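Night guard, month six

I grind my teeth. I have done it since graduate school, and in June a hygienist measured the wear on my lower canines and wrote a number in the chart that made the dentist sit down and talk to me. The result was a hard acrylic night guard for the upper arch, 2 mm thick at the molars, made by a lab called Rezende. My cost after insurance was $257. What follows is what I have learned about owning one, written mostly so I can stop retyping it in emails.

Fit first. The guard came back from the lab with a high spot on the left side. I could feel it right away, but I said it was fine, and went home, and woke up with a sore jaw for 9 days. Dr. Haddad fixed it in one visit with blue marking paper and a small bur. She had me bite, slide left, slide right, and bite again, and took off a little acrylic each time until the marks were even on both sides. If yours feels uneven in the chair, say so in the chair. The adjustment was included in the price at my office.

Hard versus soft. I asked for soft because it sounded more comfortable. Widad Haddad's view, which I now share, is that some people chew on a soft guard and end up with more muscle activity. My brother-in-law Cor Smits has a soft one from the drugstore and bit through it in six weeks. That is one case and proves little, but the bite marks were impressive.

Cleaning. I went through three routines.

Toothpaste and a brush, first month. Do not do this. Toothpaste is abrasive, and the inside surface went from clear to cloudy. I looked at it with a cheap loupe and could see fine parallel scratches, which is where film collects.

Effervescent tablets, second and third months. These work. They also leave a mint taste I dislike, and the brand I was buying (Dranis) went up in price twice.

Dish soap and a soft brush, daily, since then. Unscented, cool water, a separate brush that never touches toothpaste. Once a week I still use half a tablet for 15 minutes. Siu-fong Hsiao, the hygienist, checked it at my last cleaning and found no buildup except a thin line of calculus behind the front teeth. She ran it through the ultrasonic bath while I was in the chair.

Hot water will warp it. I have not tested this and do not plan to.

Storage. The case needs vent holes. Mine came in a solid clamshell with a good seal, and after a week it smelled like a gym bag. I drilled six holes in the lid. Rokmont sells a vented case that is better made than mine, but mine already has holes. Let the guard air out before closing the lid in any event, and keep it away from dogs. Hsiu-ying Choi, who shared an office with me for years, lost two to the same beagle.

Does it work? I still clench. The guard does not stop that and was not sold to me as if it would. The wear facets are now on the acrylic, where I can see them, shallow and mostly on the right. The morning headaches went from most days to maybe two a month. I changed pillows in the same period, so I can't separate the two effects.

Next visit is the six-month check. I plan to ask about remaking the guard after the crown on number 30, because the new crown is on the lower arch and Dr. Haddad thinks a small adjustment may be enough.

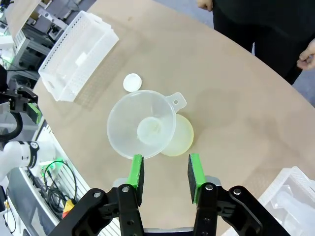
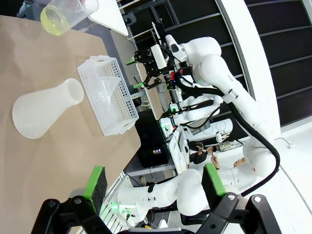 Plastic funnel on the table, then with a beaker, a flask and a white basket.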